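Westlow office walk-round: electrical, tables, exits, kitchen corner
Done by: Shoaib Bajwa
Month: August
Started 8 a.m.

Right, my turn with the checklist again! I've put my comments under each line like last time, and a few of them have run on a bit (sorry, I was on my second coffee). If something says "open" it needs a person to go and do it, so please put your initials next to it when you have.

1. Main door and hallway clear
OK. The delivery boxes from Jomik are gone, hooray. The door mat is still curling up at the hinge side and I caught my toe on it, so I've taped it flat for now. New mat is on order.

2. Exit signs lit
OK, both of them.

3. Fire extinguisher in place, pin and tag present
OK. Needle's in the green. The tag is getting hard to read, so I went over the initials in pen.

4. Wall outlets and power strips
Mostly OK. One strip by the printer had another strip plugged into it, and I know why (the outlet on that side is a pain to reach) but we can't have it. I unplugged the second one and moved the label maker over to the window side. It's a longer walk, you'll live.

5. Cables off the floor and off the edges of tables
OK, with comments, see below. 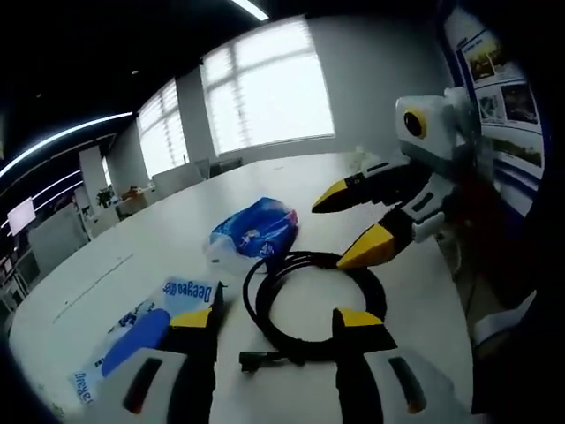 Cables were the thing I moaned about most last time, so let me be fair and say the floor is so much better. I didn't step over a single one between the door and the back wall! What I'd like us to work on now is the tabletops. The black cable on the big white table is at least coiled up, and a loose loop like that is just how I'd want it left, but it still needs to go back in the drawer when you're finished with it. Same for packaging. There's a crumpled blue and white wrapper sitting behind the cable and a flat Deeyeo package off to the left, and that glossy plastic is slippery stuff if it ends up on the floor. Keep it if there's something left in it, bin it if there isn't. Open.

6. Table legs and tops sound, no wobble
OK. I leaned on every corner. The white table is solid. The little one by the coat hooks rocks, so I've folded some card under it, and the folks at Sethi are sending a replacement foot.

7. Display boards steady
OK. Gave them all a gentle push and nothing moved. If you shift one to get at the window, put it back with its feet square to the wall, please.

8. Windows and blinds
OK, but the cord on one of the blinds was hanging in a long loop. I've wound it onto its hook. Please wind it back up when you've used it, especially when the Pernport families come in with the little ones.

9. Ceiling lights
OK. All working, no flicker, no buzzing. (The buzzing one drove me nuts in the spring, so I listened extra hard.)

10. Kettle and microwave corner
Not OK. The kettle cord was lying across the wet side of the sink. I've moved the kettle to the other end of the counter and that's where it lives from now on. Open until I've seen it stay there for a week.

11. First aid box
Short on small bandages and the burn gel is past its date. I'll pick both up on my way in. Open.

Finished at 9 and signed, S. Bajwa. Sheet's in the red folder.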